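Aug 9, 2021

Good evening to all. Several of you asked how I fold the big boxes from one sheet without glue, so I will write it here in small posts. My English is not perfect, please be patient with me.

First, why I began. In May I moved my sewing room from the first floor to the attic in Hikwood. The stairs there are narrow and turn two times. No shelf of a normal size could go up. A flat sheet can go up, and then you fold it when you are in the room.

So now I have a wall of folded boxes and trays under the roof. They hold fabric, patterns, wool, and the winter blankets. The biggest is for the blankets and a cat sleeps on it, which I did not plan.

The material. I buy coloured sheets from a small shop in Idau. The shop sells them for school projects and for shop windows. They have many colours. I took orange for fabric, green for wool and grey for the patterns. The grey looks dirty very soon. I would not take it again.

You can use thick card or foam board. They do not behave in the same way. Card you can score and bend and it keeps its strength. Foam board you must cut through the top paper and a part of the foam, and leave the bottom paper whole. If you cut the bottom paper, you have two pieces and a bad mood.

My blanket box is 90 cm long. For this length I draw the lines with a long metal ruler and a soft pencil, always on the side which will be inside. A hard pencil leaves a line you feel with the finger also after rubbing out.

Measure from one side only. I made the mistake of measuring the left flap from the left side and the right flap from the right side. The sheet was 2 mm wider than written on the label and my lid never sat well. It is now the lid of nothing, it stands behind the door.

Scoring. I use the back of an old table knife for card. Press lightly, go along the line, then go again. Three light passes are better than a strong one. With a strong one the knife jumps and you get a scratch on the good side that everybody sees.

For foam board I take a sharp blade and a new one for every sheet. An old blade pulls the foam out in small crumbs and they stick to everything – sleeves, cat, tea.

Now the folding, because here most of the questions were. Do not bend the flap at once to the full angle. Bend it a little along the whole length, then come back to the start and bend more. If you begin at one end and push there, the crease walks away from your line and the edge is not straight any more.

Support is important. The big part of the sheet must lie flat on the table, and the line of the fold is exactly on the table's edge. I put a heavy cookbook on it, on top of a clean cloth. Without the cloth the cookbook leaves a mark of its corner. Ask me how I know.

When the flap is standing up, press on its free side near the middle of the length, with something flat. A finger is small and makes a small hole in the surface, above all with a long nail. I used a wooden spatula for a time, now I use a clean sanding block without the paper.

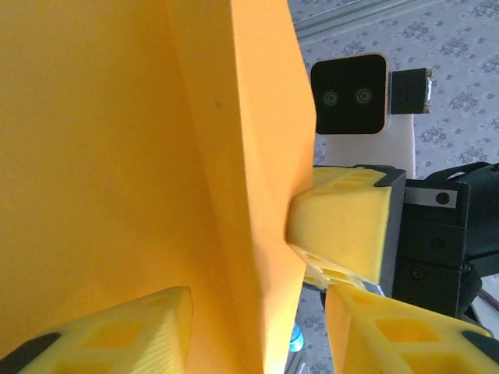

Lumturie Angelovski answered me under this one: please write also that the pressure must be slow, I was in a hurry with my first tray and the flap cracked along all the crease, I had to cover it with tape and now it looks like a parcel from the post.

Yes, thank you Lumturie, she is right. Slow, and not in a cold room. In my attic in the early morning the card is stiffer than in the afternoon. I bring the sheet down to the kitchen the evening before, when I remember it.

About dents. If you pressed too strongly and there is a small dent at the edge, leave it some hours. In card it sometimes comes back a little. In foam board it stays, in my experience. You can turn this side to the wall.

About dark specks and fingerprints. On a matte surface do not use water. I use a white rubber, very softly, and I try first on a piece which was cut away. On strong colours the rubber can make a shiny place and this is worse than the speck.

Light also does something. I have a lamp near the table and in its light the orange looks almost like it burns, and in the corner the same sheet is nearly brown. So do not choose your colour in the shop only, take a small sample home. The lady in Idau gives them for free if you ask nicely.

How much can it carry? I put my box on the kitchen scale with the fabric in parts and added up. One tray holds 138 pieces of cotton, folded small, yes I counted them, it was raining. The empty tray is 700 g. The bottom was not hanging down after the summer, but I have a second layer inside.

Closing the corners. Every long side has a small tongue at the end, it goes inside and the short side folds over it. For the blanket box I added paper fasteners, the kind with two legs. It is not elegant but I can open the box and put it flat again if I move house one more time.

Somebody asked if I sell the plan. No, it is only a drawing on the back of a Mondik calendar, with coffee on it. I will draw it clean and put it here when I have a free evening. Please do not ask me every day, my neighbour Ross asks me already over the fence.

One correction to the post with the blade: I wrote a new one for every sheet. For a small tray from a half sheet it can be one blade for two trays. I do not want that you spend more on blades than on card.

Next I will try a folded drawer for buttons, with a little pull from ribbon. The measures are small there and I am a bit afraid of the corners. If you made one already, write me how wide was your tongue, mine in the paper model was 2 cm and it came out again all the time.

Good night, and put the ruler away where you will find it tomorrow.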